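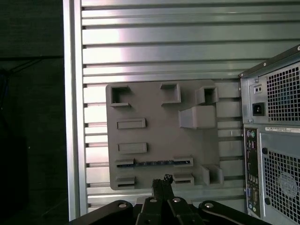
Issue 30

I'd been curious about the Sastry kit from Famum for months, so in June I finally drove out to Sivwood to talk to the technician who runs one on old desktop computers. We grabbed coffee and ended up talking for most of the morning!

"People ask about the arm first," she told me. "I tell them to look at the gray plate. If your parts don't have a proper place to sit, the arm can't do much for you."

The plates are 3D-printed, and she's on version 11 of hers. The kit costs $1,322 without the arm, and I winced a little (okay, a lot).

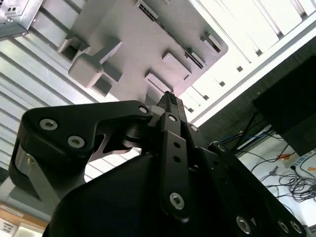 "I'd pay it again," she said, "but I'd want better instructions. The setup guide gets you through the gripper and then just sort of stops."

She had the same complaint about the fingertips. She likes the ridges – "great on small stuff" – but wishes Famum would throw in a spare pair.

So what's hard for it? Connectors, she said right away. 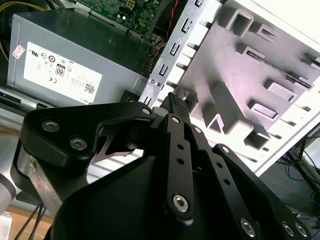 *The gripper with a small black connector at its fingertips.*

"A connector has one right way in and a lot of wrong ones. I spent more evenings on that than on everything else put together."

I asked if she'd tell a small repair shop to buy one. She thought it over for a good while. A friend's shop in Cisovach is on the fence, and her advice there was to borrow a kit first and try it on one model of computer.
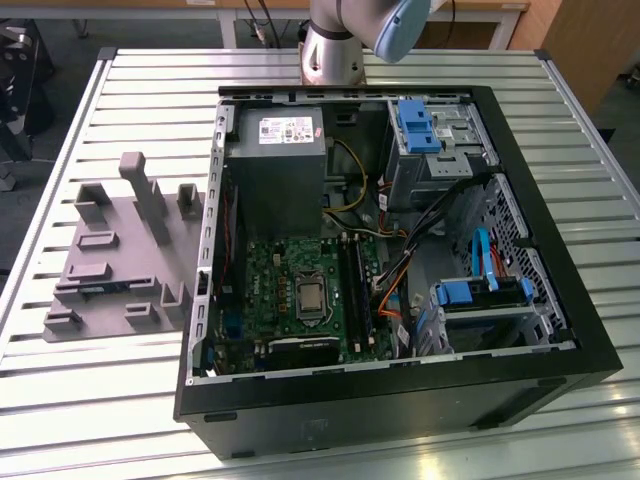 *Open tower on the table, gray fixture to its left.*

"Pick one machine and stick with it," she said. "Then call me when you get to the cables."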